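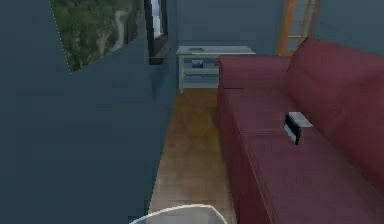 Sim robot stops short of the sofa and never reaches the object on the seat

Posted by tesham_bench, 8 August 2018

I am building a small mobile base with an arm at home and testing the navigation in simulation before I cut any more aluminum. The room is a plain living room: wood floor, long maroon sofa, side table at the far end of it, blue-gray walls. The task is to drive up the strip of floor between the left wall and the sofa, stop, and pick up the small rectangular object with the black body and pale top on the seat cushion.

The planner accepts the goal, drives partway and stops with "goal occupied". The same base and the same map work if I put the goal on the floor next to the side table. Inflation radius is 0.388 m. I have tried 5 different goal poses along the front of the sofa. Same result each time. What should I check first?

Pramila Pandey

Your goal is probably being projected straight down from the object. The object is on the cushion, so the projected point lands inside the sofa footprint and the planner is right to reject it. Moving it along the sofa will not help if every pose is computed that way.

Compute a standoff pose instead. Take the front face of the sofa, move out by the base radius plus a margin, and turn the base to face the seat. Then check that the arm can reach from there. Also compare your inflation radius with the width of that strip. If the wall and sofa zones overlap, there is no free cell between them, whatever goal you send.

agarwal_m

Check the collision mesh too. Imported furniture often comes in as one convex hull, and with a sofa that fills in the space over the seat. The base may get there and the arm will still refuse to plan. Turn on collision display and look.

plindari9

had this, lowered inflation and it went away

tesham_bench

It was the projection. Standoff pose works with inflation at 0.2 m. The sofa was also a single hull, so I split it into seat, back and armrests. Arm planning now takes almost 2 seconds, which I will look at separately.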